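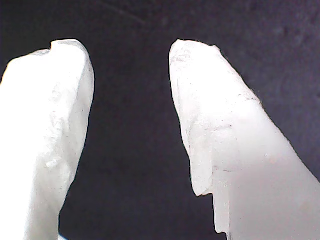 Zaravari gripper fingertips, white. Pack of 300.

Worn tips scuff packaging, so check them before every shift. The Rolthorpe good practice sheet (rule 2) says swap at the first step or chip in the inner edge. Dont file it down, dont tape over it.
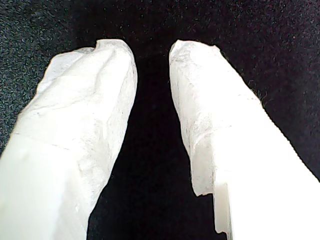
White covering on both tips, jaws open.

Fit with power OFF. Cover goes over the tip only, base stays bare. Log the change. Order code 259, long version 411. Ships from Dromamberg, orders in by noon go out teh same day.
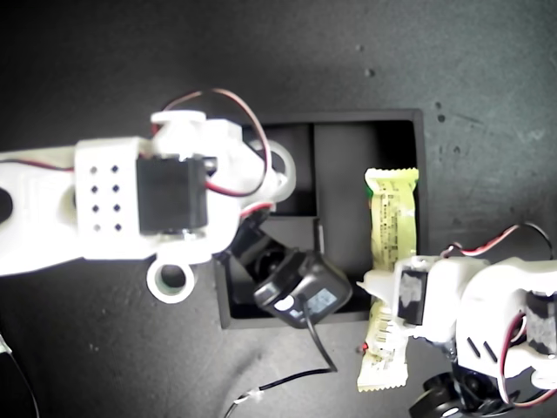 How often should covers be changed?
Once a shift, sooner if the edge is frayed or torn.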